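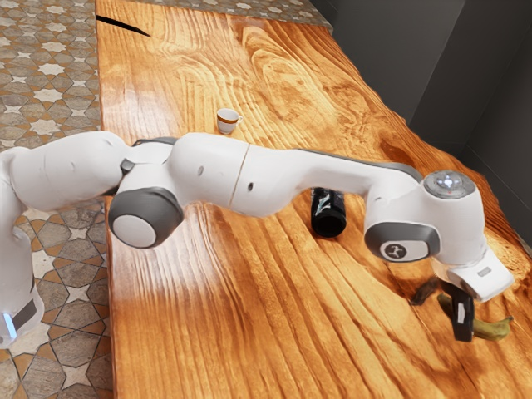
Mulow simulator, tabletop task: arm, green banana, bottle, espresso cup.

Home Projects Visit Us Open Day Take Part Contact

Call for participants: drive a robot at the Ruvon open day, Hukville

Ruvon is looking for 64 people with no robotics background to take the controls of a simulated robot arm at our spring open day in April. You will be asked to pick up a banana. You will be paid for this. Please read to the end before telling your family you have a new career.

The open day takes place at our building in Hukville, and the demonstration goes on all day in the big downstairs room. Visitors can wander in, look over your shoulder and offer advice. We tried to discourage the advice last year with a polite sign, and people gave advice about the sign.

What you would be doing

You sit at a desk with a screen and a hand controller. On the screen is Mulow, our simulator, with a white arm reaching over a wooden table. Moving the controller moves the arm, and squeezing the trigger closes the two black fingers. Everything on the table exists only in software, so you may drop, shove or flatten it with a clear conscience. The controller is real and is on loan from another department. Please be kind to it.

Each session lasts 30 minutes, including a short practice period with nothing at stake. After that you work through a list of small jobs that we read out to you. A typical list:

- Pick up the banana and put it down somewhere else.
- Stand the bottle up.
- Move the espresso cup closer to you without knocking it over.
- Do the banana again.

The last one is there on purpose. Most people are a little faster the second time and a good deal more annoyed.

You will switch between a view of the whole arm and a view from close to the table. The close one is the harder of the two. A piece of fruit you had under control a moment ago becomes a large yellow-green slope with no obvious top, and you have to decide where two fingers should go on it. Some participants go for the stem. We have opinions about the stem, but we're keeping them to ourselves until your session is over.

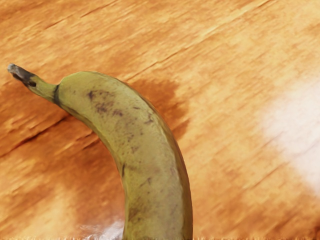
What we record is where the arm went, how long it took and how many times you let go and started over. We don't record your face or your voice, so you can say what you like to the robot. Last year's sessions gave us 1,011 attempts we could use, out of 1,656. The rest were mostly software crashes, plus one very determined child who got into a chair between bookings and refused to give it up. The child's grasps were pretty good. We couldn't keep them, owing to the age limit, and at least one of us is still sore about it.

The attempts go to the Rusu project, our long-running effort to teach an arm to handle ordinary household objects without being told how to hold each one. At the end of the day we show Rusu's own attempts at the same list of jobs, in the same simulator, on a big screen. You're welcome to stay for that. Human participants tend to cheer when it misses, and we've stopped taking it personally.

Who we want

Anyone 18 or over who can sit at a desk for half an hour and use a controller with either hand. We would especially like to hear from people who don't play video games. We had plenty of gamers last time, and they kept asking whether the arm could jump.

You don't need to know anything about robots, and if you do know something about them you're probably not eligible. If you program, install or repair robot arms for a living, please come to the open day as a guest instead. There is a tour at noon, and you can ask our engineers the questions that make them stare at the floor.

If you wear glasses, bring them. If you use a wheelchair, the desks go up and down and the door is level with the street. If something else would make the session easier for you, put it in your message and we'll work it out beforehand.

What you get

A gift card for your half hour, handed over as you leave whether or not you ever got hold of the banana. Lunch, if your session falls anywhere near it. A printout of your own arm's path across the table, which usually looks like something drawn on a bus. Free parking behind the building, as long as you arrive before the people visiting the open day do.

What you don't get: travel costs, a job offer, or a real banana. We did put out a fruit bowl one year and it caused confusion.

We're also hiring two demonstrators

Separate from the above, and for actual wages, we need two people to work the whole open day plus one paid training afternoon the week before. You would greet participants, start each session, read out the jobs in a neutral tone and restart Mulow when it freezes. It will freeze. Restarting it is easy and we'll show you how, but doing it while a line of visitors watches takes a certain calm.

Experience with the public counts for more than experience with computers. People who have worked a returns desk or a school front office do very well at this. You should be comfortable on your feet for most of the day, and able to keep from pointing at the screen when someone is about to miss by an inch. That second one is harder than it sounds, and the training afternoon is largely devoted to it.

How to apply

Use the form under Take Part. For a participant place, give us your name, a phone number, whether you prefer morning or afternoon, and one line on what you do all day. For the demonstrator jobs, tick the second box and add a few sentences about work you've done with the public. No cover letter. If you send one anyway, we'll read it, out of guilt, but it won't help you.

The form closes at the end of the day on Sunday, February 4, 2024. Participant places are drawn by lot from everyone eligible, so there's no prize for being first - and there's no use writing to say you would be very good at it. We would slightly prefer that you weren't.

Everyone who applies will get an answer, including those who don't get a place. We keep a short waiting list as well. Every year a few people discover on the morning itself that they have to be somewhere else, so if you're on the list and live in Hukville, keep your phone on.

Questions can go through the Contact page. The one we're asked most is whether the robot arm in the lobby can be used for the sessions. It can't - it's bolted down, unplugged, and has someone's coat on it from November to May.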